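Clubs > Gremcombe > About Us

Gremcombe Gridiron Club — who we are

We use cookies to remember your team and your login. Keep browsing and we'll take that as a yes. Manage cookies

Gridiron. The American kind, played in Gremcombe on a cricket oval that we get from April onwards. Men's, women's and two junior flag sides. Senior home games kick off at 11, juniors before that, and if it's bucketing down check the noticeboard before you drive out becuase the council can close the ground on us at breakfast time.

Started by Evaristo Bortolotti, who had played a bit of linebacker overseas and moved here for work and couldn't find a team. Put a card up in the milk bar. First training he got 20 people, half of them rugby league players who'd never worn a helmet, and one who thought it was touch footy and stayed anyway. First season we lost every game. Second season we beat Trudcombe by a field goal and there is still a photo of the scoreboard behind the canteen door.

Trudcombe are still the ones we want to beat. We play them twice a year for the Terer Cup — named after the creek between the two towns, not a person, we get asked. At time of writing they have it.
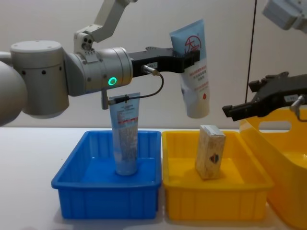

Registered players now sit at 170 across all the teams. Biggest growth has been junior flag, which is non contact, and the women's side, who made the semi last season and were a dropped catch off the final. Rebecca Marras coaches them. She came to us as a safety with a netball background and took over the defence the year after, then the whole team. Training for the women is Tuesday nights, new players any time, no experience needed, bring a mouthguard.

Men's head coach is Tươi Quách. Runs the ball a lot. If you are a receiver you will be doing a lot of blocking, fair warning. He also runs the pre-season fitness block which starts in January and is not compulsory but he does keep a list.

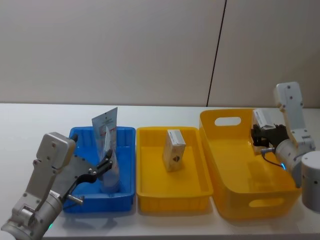 Two arms, three containers, one table.

Gear. Helmets and shoulder pads are hired out by the club for the season, deposit back when it all comes home in one piece. You buy your own boots, mouthguard, gloves if you want them. Pants and jersey come with your rego. Don't buy a helmet online second hand, please, we can't let you play in one we haven't checked. Morena Cocco does the fittings and she'll want to see you in person, kids especially, they grow between the fitting and round one.

Fees are on the registration page. Payment plans are fine and lots of people use them, just email before the season and not in the middle of it. Junior flag is cheaper as there's no pads.

Our ground is Tanabe Oval, far side of the swimming pool. Park on the pool side or along the fence. Not on the grass. Record home crowd is 3,662, which was the cup game with the fireworks, and we do know most of them came for the fireworks. Still counts. Normal week you will get a seat on the hill no trouble, dogs on leads welcome, canteen does a decent steak sandwich.

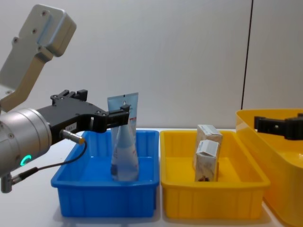
Black gripper with a clear pouch, blue bin underneath.

Juniors are looked after by Lucrezia Lombardi. All our junior coaches have their working with children check and a first aid ticket. Any knock to the head and the player comes off and stays off for the day, no arguing from parents or from coaches. Return to play needs a doctors letter. Same rule for the seniors, who argue more.

We need officials. Badly. If you've finished playing or your knees have finished for you, the league runs a course in February and the club pays for it. Same goes for chain crew on game day — you get a sandwich and the best view on the ground.

Want to come down? Friday nights from six, all teams, lights on, ask for Evaristo. He'll be the one painting lines. Presentation night is in October, members get the email first.

Get the club newsletter. Fixtures, results and training changes, once a fortnight in season. Enter your email to sign up. Unsubscribe any time.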